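Keeping the Paper: Records in a Small Housing Office
Speaker notes, afternoon session, Trasville

Slide 1. Title. Wait for the doors to close. Say who the talk is for: people who run an office with shelves of tenancy files and no archivist.

Slide 2. Where the paper lives. Talk about Lamengate.

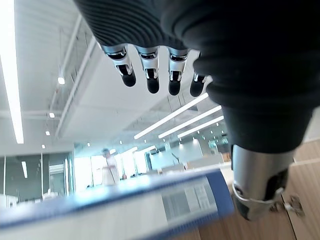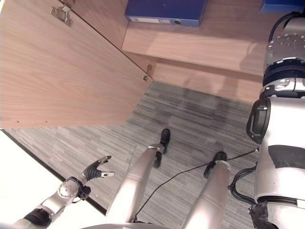
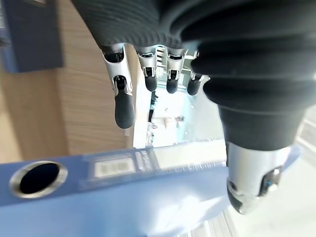
Before the session I asked for views from the other offices. Rocha wrote back that the trouble starts well before storage, when three people each keep their own copy of the same letter and no one knows which is the signed one. Read that out. Ask for hands: who has duplicates?

Slide 3. Lamengate numbers. We had 3813 tenancy files when we started in March. 109 of them had no closing date written anywhere. Those took longer than all the rest, so say that clearly. If a file has no closing date you can't work out when to destroy it, and it stays forever.

Slide 4. The spine label. Four things go on it: street, unit, year opened, year closed. No tenant names on the spine. Pencil for the closing year until the deposit is settled. Mention that we tried colored stickers and gave up when the stickers faded.

Slide 5. Retention. Don't read the table. Point to the two rows people get wrong, repairs and deposits. Check with your own legal adviser, the periods differ from place to place. Say this twice, someone always copies ours.

Slide 6. The 30 minute rule. One person, 30 minutes, first thing in the morning, filing only. Phone goes to a colleague. Before this we saved it all up for the end of the month and it didn't get done.

Slide 7. Scanning. Pollidard is the index we use. It holds the file number, the shelf and the destroy date. We don't scan whole files. We scan the signed agreement and the final inspection. Expect a question on cost. Answer: the scanning was cheap, the staples were slow.

Slide 8. Mistakes. We put binders flat in piles at first and the bottom ones were never opened. We let people take files home. We shredded a box before the list had been checked against the index, and had to ask tenants for copies.

Slide 9. Questions. If it's quiet, start with damp basements. Handouts are on the table by the exit. Finish by 3:30, the next speaker needs the laptop.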